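Iltov and Plendix Sign Agreement on Shared Solar and Battery Storage Program

MONTOYA, 15/02/2026

Iltov, the regional electricity supplier, and Plendix, a developer of battery storage, have signed an agreement to build solar generation and storage capacity for public buildings in the Montoya district. The agreement covers 124 buildings, among them schools, clinics, libraries and the district's two bus depots.

Under the terms of the agreement, Iltov will install and operate the rooftop solar panels. Plendix will supply the battery units and manage the control system, known as Borilent, which decides when stored power is used on site and when it is sold back to the grid. The building owners will make no payment toward installation. They will purchase the power at a fixed rate for eight years, after which they may renew the contract or take over the equipment at its book value.

"Public buildings use most of their power during the day, when solar output is at its highest," said Valentin Onu, chief executive of Iltov. "Storage allows us to carry part of that output into the early evening, when the local network is under the greatest strain."

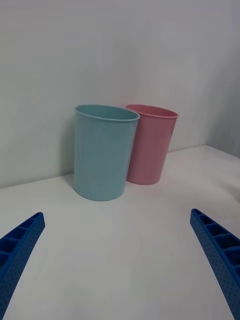
Clyde Kasprzak welcomed the fixed rate but asked that the yearly output of each building be made public, so that residents can judge for themselves whether the program is delivering the savings it promises. Iltov and Plendix have agreed to publish these figures once a year, beginning with the first full year of operation.

The district council approved the use of the rooftops at its last regular session. Structural surveys have been completed at the larger sites and will continue at the remaining buildings through the spring. Where a roof is found unsuitable, panels may be placed over parking areas, subject to a separate permit.

Installation is due to begin in July, during the school vacation, to limit disruption to classes. Clinics will be connected outside opening hours, and backup power will be kept in place at those sites throughout the work.

The program also includes a training component. Iltov will offer paid placements for electricians and technicians living in the district, with 300 hours of instruction for each trainee. Applications will open in the spring, and details will be posted on the Iltov website and at the employment office in Montoya.
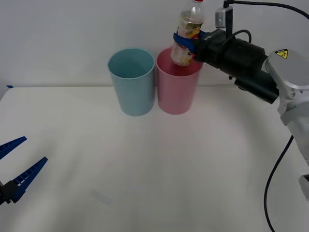 Battery Safety and Location

Battery units will be housed in ventilated outdoor cabinets set apart from entrances and play areas. The largest single installation, at the north bus depot, will have a storage capacity of 700 kilowatt-hours. The fire department will review the plans for each site before any equipment is delivered, and its staff will receive instruction in shutting down the units in an emergency.

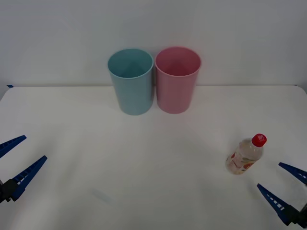
Two cups on a white tabletop.

Media inquiries may be directed to the Iltov press office in Montoya during regular business hours.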